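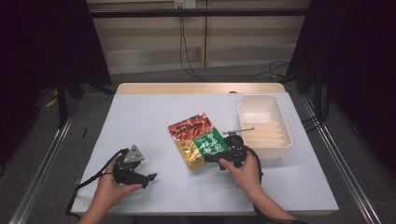
Page 8

Snacks on the Table

The pictures on this page belong to our section on packaged snacks and how people sort them. The section was put together by Jamshid Hashemi and Styliani Politis for the Coria newsletter, and most of the notes under the pictures are Styliani's. The full gallery has 50 pictures. If you are looking for the cookie tins or the tea boxes, those are on page 19.

A snack bag with red food printed on the upper half and gold-yellow below, a green packet lying over its lower right corner. The cream-white tray to the right has divider slots along the front half. Jamshid likes trays with dividers for small packets, which can stand on edge with the name facing out. Large bags don't suit them. They lean, and then they slide down and cover whatever is in the next slot.

A pale surface is good for sorting. Printed bags show up well against it, and a small packet doesn't get lost under a bigger one for long. We lay things flat first and decide on the groups after that. Sorting by flavor works better than sorting by color, as many makers use the same green for several different products. 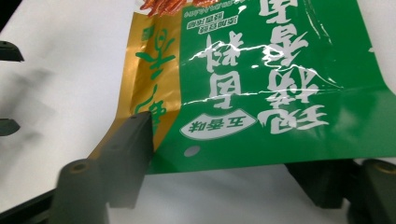

Flavor names are usually in a small label near the bottom of the bag, away from the big lettering. Five-spice, 五香味, is one of the most common on savory snacks, and it is worth learning to recognize the three characters if you shop for these often. The spice mix varies from maker to maker, but star anise and cinnamon are nearly always in it. Styliani buys hers at Otuvach on Tuesday, when the new boxes are opened.

Glossy bags are hard to read under ceiling lights. Turn the bag a little or press the film flat with your hand, and the small print comes clear. Check the date before you file a bag away - it may be on the back seam or along the top edge, and on some bags it is stamped so lightly that you have to tilt it to find it.

Our list of packets now stands at 331 entries, with the flavor in Chinese and English where we have both. Corrections to the English names are welcome. A printed copy is kept at the Esfahani reading room, on the shelf by the door, and Dultuvier has a second one at the front counter.

Next page: rice crackers and seaweed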